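Resources > Talks and slides > Running a small automation cell

Filed under: Budgets & Buying | Speaker notes

WHAT THE QUOTE LEAVES OUT
Speaker notes, Thursday session, 20 minutes plus questions

(Start without the title slide. Ask who in the room has bought a robot. Then ask who has bought a robot and stayed within the budget they first wrote down. Wait for the hands to go down. Mine goes down too.)

Good afternoon. I look after equipment planning at Ploltemano. We pack and sort small household goods for shops that would like somebody else to do it. Last year I was handed the job of planning our first two-armed handling cell, on the grounds that I had once bought a forklift and it had gone fairly well.

I'm going to talk about money, and mostly about small money. The big number on a robot quote gets looked at by everybody. It has its own meeting. I have sat in that meeting and it's a good one, there are biscuits. The small numbers have no meeting, so they arrive later, one at a time, each with its own purchase order.

(Slide 2. Leave it up while talking.) 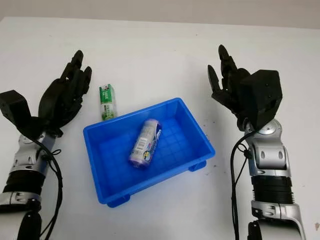 Trial bench: two hands, one blue tray, one can, one carton.

So that's the bench at our Fallmont site. If you came hoping for a cage and flashing lights, I'm sorry. The job we picked for the trial was dull on purpose. Cans and cartons, in and out of a tray. We chose it because it's what our packers do all day, and I wanted to know what it costs to do a dull thing before I asked for money to do an interesting one.

Look at the hands. They have fingers, plural, and each of those fingers has joints, also plural. When I wrote my first budget I had a line that said "gripper". One line. I had in mind something like a pair of kitchen tongs. The supplier, Dumitrescu, very politely asked which kind of hand we wanted, and sent a list, and the list had a second page.

My advice on hands:

- Put the hand on its own budget line, apart from the arm. They wear out at different speeds and you'll be arguing about them at different times.
- Ask for the price of one finger. If they can't sell you one finger, write down the price of a whole hand and put it in the spares line.
- Ask who fits it. We had assumed "us". The warranty had other ideas.
- Cables. Any cable that moves when the arm moves is a consumable. Ask for the part number while the salesman is still being nice to you.

(Pause here. Somebody usually wants the part about cables again.)

Next, the table.

I'm spending a whole minute on the table and I make no apology. Our first plan had the bench down as "existing". We did have an existing bench. It was also a bench that several people were using, and it had a vice on it. We bought a new one, and the new one needed fixing to the floor, and the floor needed a look from the landlord, who needed a fortnight. By the end of this I had spent 800 pounds and the robot was still in its crate.

(If the room is friendly, mention that the crate also costs money to get rid of. If not, move on.)

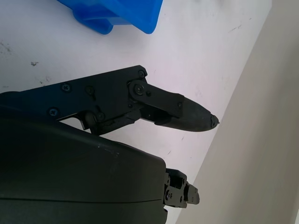

Wear is the line I underestimated most, and I say that as someone who had been warned. You plan for the motor failing, which it may never do, and you forget the cheap bit at the end that touches everything. Look at the tip of the black finger: the surface seems worn or squashed right at the point, which is where the work happens. The tabletop has its scratches and scuffs too. None of that is a fault as far as I'm concerned, it's what a bench looks like. But every pad has a price and a delivery time, and the delivery time is the one that gets you. Our order for a set of replacement pads came to 711 pounds with carriage, and I had put down nothing at all. The box in my spreadsheet wasn't even a zero. It was empty.

What we do now is keep spares on the shelf for anything soft and anything that bends. Hard parts we order when needed. It's a crude rule and our accounts people don't care for it, but they like a stopped cell even less.

Right. Things to practise on.

(Slide 4. The shopping list. It gets a laugh at Plesia. May not here.)

You need things for the robot to pick up. This sounds too silly to plan for and so we didn't. In the first weeks we took stock off the shelf, and the warehouse system noticed and began to send me messages. Test goods should be bought, marked as test goods, and kept in a box with a lid. Buy the real thing, full, in the packaging your customers use. An empty can and a full can are different jobs. A carton that has been squeezed many times is a different job from a fresh one, and it's a much easier job to show to a visitor, so be a bit suspicious when you're the visitor.

Then the tray. We use one plain plastic tray with a ribbed floor. I wanted to order trays by the pallet on day one because there was a discount. Please don't. Settle the tray first, with one or two, and let the people running the trial change their minds.

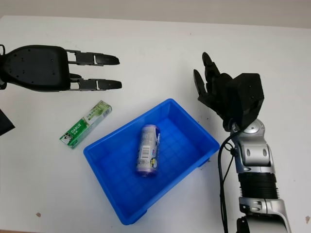 And they will change their minds, so give that a line as well. I call ours "second thoughts". It was once called contingency, and under that name it was removed from two drafts by someone being tidy. Since I changed the name it has been left alone, I think out of embarrassment.

Second thoughts has paid for a different lamp, a longer lead, a day of someone from Dumitrescu coming back to move the base, and a great deal of sticky tape. I'd make it larger next time.

Now the people. This is where I get cross, so I'll keep an eye on the clock.

(Check clock. Should be at about two thirds.)

The quote had two days of training in it. Two days is enough to learn how to switch the thing on and feel pleased. For us it took roughly 4 months before an ordinary shift could run the trial without ringing the supplier. All through that time you're paying skilled packers to stand at a bench and learn, and you're paying somebody else to do the packing they aren't doing. If your budget says the robot starts saving money the week it's plugged in, somebody has been kind to the budget. Probably you. It was me in our case.

So I'd ask these before signing anything:

- What's the price of a visit, including the train?
- Does the software licence renew every year, and does it go up?
- If we move the cell to our other site, who has to approve it, and who pays?
- What's the oldest one you still support? (Watch the face.)
- Can we talk to a customer who sent theirs back?

That last one got us a long silence and then a very useful phone call.

A word on comparing quotes. We had three in the end and they couldn't be laid side by side. One had the stand and no hands. One had hands and called installation "by arrangement". The third was the dearest by a distance until we had filled the gaps in the other two, and then it was in the middle. I now send suppliers my own sheet with the lines already on it and ask them to fill it in. Some grumble. Dumitrescu filled it in and added a line I'd missed, for lifting gear, so they got the order and I got the bill for the lifting gear.

(Slide 6, the blank sheet. Tell them it's free to take and that the totals column works, after September's version where it didn't.)

Where are we now? The trial at Fallmont carries on. The plan for Plesia is with the board, and it's a longer plan than the last one, with a bigger number at the bottom. I was asked whether that meant the costs had gone up. They're much the same. I'd just left fewer of them out.

(Questions. If asked "was it worth it", say that I'll have an answer when we've had a full year of it, and that I'd still sooner buy this than another forklift. If asked about leasing: we looked, the hands weren't covered, see the part about hands. If nobody asks anything, go back to slide 2 and offer to talk about cables.)

Contact Ploltemano | Copyright Ploltemano, all rights reserved | Back to top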